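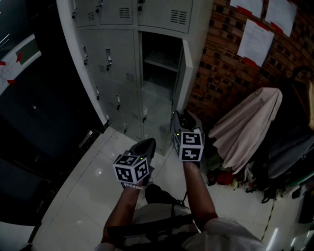 Swim bag, take two

13/11/2024

Back at the pool after 14 years off. Fourteen! Mavis talked me into it, obviously. Did 5 lengths, hung on the wall, did 5 more. Arms like string today.

Things I forgot — towel, goggles, a coin for the locker. Viorica lent me hers, plus half a banana. Bless her.

Goal is 50 lengths without stoping by spring. We'll see. Shampoo still leaking all over my bag, need a new botle. More later, dinner's burning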